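Workplace > Supplies > Features

The Paper Cup, Considered

14 shares | 3 comments

A paper cup is a cheap object with a narrow tolerance. The wall is a single flat blank, rolled into a cone and sealed along one seam. The base is a separate disc. The rim is curled outward last, and it does most of the structural work: without it, the mouth goes oval under light finger pressure.

Gudine, which supplies office kitchens, sells its standard white cup in cartons of 3,000. A mid-sized floor gets through some 650 a week. Print is confined to the outer wall, usually a small leaf pattern.

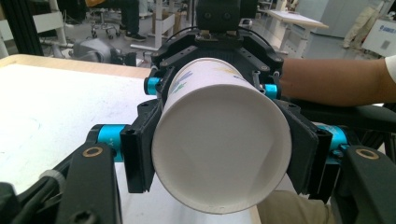 Buyers look at the print first and the rim last, Plolten's purchasing desk remarked when asked about its own specification, and the complaints that come back are nearly all about rims.

Storage is the second variable. Cups nest because the wall tapers, and a nested stack is stiff along its axis and weak across it. Laid on its side in a drawer, a stack picks up flat spots. Stood upright in a holder, it keeps its shape and takes up little more counter than a saucer.

Wire holders have mostly replaced closed tubes in the Clunon catalog. A tube hides the level of the stack and grips the lower cups when the fit is tight. An open wire form on a weighted base leaves the rims accessible, and the top cup can be lifted with one hand. A single cup is best handled at the rim and the base end, where the wall is least likely to buckle.
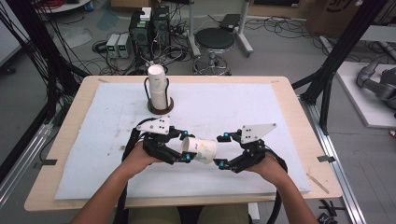 White paper cups stacked upright in a black wire holder with a round brown base.

Refill when 10 cups remain. Keep the open sleeve closed between refills, away from the kettle.

3 comments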